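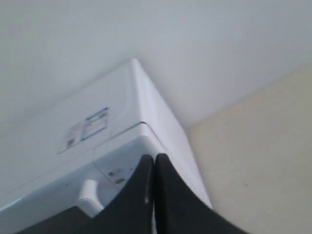
Duto two-finger gripper at the front of the test appliance, fingers nearly closed.

Duto Two-Finger Gripper Kit: Review
Price as tested: $379, from Nustby

Summary

The Duto is a low-cost electric gripper kit for light arms. It grips well, fits easily and has a homing fault that makes it unsuitable for work near people in its present state. After a power interruption the fingers can open fully with no command from the controller. Whatever they were holding is released. I reproduced this often enough to rule out a wiring mistake on my side, and the fault was still present after a firmware update.

If you only plan to move light parts over a bench, you may be able to live with it. For lids, doors, or anything that can fall or swing, read the section on homing before you order.

What is in the kit

The box holds the gripper body, two molded fingers in matte black, a wrist adapter, a power lead, a data lead and a bag of screws. The adapter fit my Solberg arm without modification. Software support is through Jotiria, which is what I already run, and the gripper was detected the first time I connected it. The printed manual covers mounting and basic commands. It says nothing about behavior on loss of power. There is a single line on homing: "The gripper will home automatically when required."

That line needed a full page.

The screws supplied for the adapter are slightly too long. They bottom out before the plate is tight, and the result is a small amount of play that is easy to mistake for a control problem. I replaced them with shorter ones and used thread lock. Check this before you do any calibration.

Test setup

I used a white household appliance as the target. It has a lid, a rounded body edge and a short protruding handle, which gives a fair range of contact types on one object: a flat panel to press on, an edge to pinch, and a rounded part to grasp. The glossy plastic is also a reasonable challenge for finger friction.

The arm was run at reduced speed throughout. The emergency stop was within reach and was wired to cut motor power to the arm. The gripper has its own supply, and this matters later.

Normal operation

Grip force is adequate. On the handle, the fingers closed smoothly and held without visible slip at the middle force setting. The finger shape helps here. The tips are narrow enough to get near an edge, and the broader lower part gives some contact area for larger objects.

Positioning repeatability was acceptable once the screws had been changed. The fingers meet along a thin line when closed, and mine stayed in alignment for the whole test period in February. There was no measurable change in the closed position after repeated contact with the body edge.

Noise is low. The motor makes a short whine on closing and is silent while holding. Heat at the body was not a concern during normal cycles. I did not test long holds at maximum force.

The Jotiria driver reports finger position and motor current. The position value is reliable. The current value lags and should not be used for contact detection without filtering. Response to a stop command from software is prompt – the fingers halt and hold where they are, as they should.

The fault

The trouble begins when gripper power drops and comes back. On restart, the gripper homes. Homing means the fingers travel to the fully open position, find the end stop and wait. It happens before the driver has reconnected, so nothing in the Jotiria log shows a command being sent. The first entry after the interruption is a position report with the fingers already open.

I found this by accident. The arm was holding the lid partly raised when a loose plug interrupted the gripper supply for a moment. The fingers opened and the lid dropped onto the rim. No damage was done and no one had a hand near it. A heavier lid would be a crushing hazard.

I then repeated the interruption on purpose, with the arm still and the area clear. Out of 20 trials, the gripper opened fully in nine. In the others it stayed where it was and reported a position error, which is the safer outcome. I could find no clear link to grip force or finger position. A very short interruption seemed more likely to produce the fault, and I would guess that the controller board resets while the motor driver does not, but I have no way to confirm that from outside the housing.

Updating to firmware 3 did not help. The release notes mention improved homing. In my tests the opening movement was slower, and it still happened without a command.

There is a related concern with the emergency stop. Many users will wire gripper and arm to the same stop circuit, which seems like the cautious choice. With this gripper it means that resetting the stop may release the load. Someone who has just pressed the stop and stepped in to free a trapped object is in the worst place for that to happen.

Working close to an edge

The fault also changes how you should plan an approach. With the fingers beside the front edge of the appliance and the lid area open, there is little room on the body side. If homing starts in that position, one finger is driven outward against the rim. The gripper does not detect this as an obstacle. It pushes until it stalls, takes the stall point as its end stop and then reports every later position with an offset. A command to close then leaves a gap, or presses harder than intended, depending on which way the offset falls.

Cycling power again with the fingers in free space cleared the offset each time. 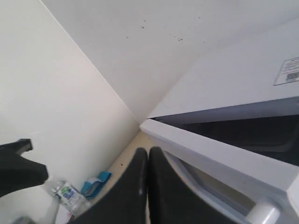
Workarounds

Put the gripper on a supply that holds up through short dips. A small buffered supply prevented the fault from a loose plug. It does not address a full shutdown.

Keep gripper power separate from the arm stop circuit only if your risk assessment allows it, and support the load before any reset.

Retract to free space before switching the gripper on. Compare the reported open position with a known value before the first grasp.

Do not let the gripper be the only thing holding up a lid. Use a prop.

Support

Duto answered my report and asked for the log, which I sent. The reply described the behavior as expected homing. I asked for a setting to disable homing on restart and was told the request had been passed on. Nustby offered a refund, and the return process looked straightforward, but I kept the unit for further testing.

Rating

Mechanical build: good, apart from the adapter screws.
Software support: good for position, weak for current.
Documentation: poor.
Safety on power loss: fail.

I would buy the Duto again at this price if automatic homing could be turned off. Until then it stays on the bench arm, and the lid work has gone back to the older gripper.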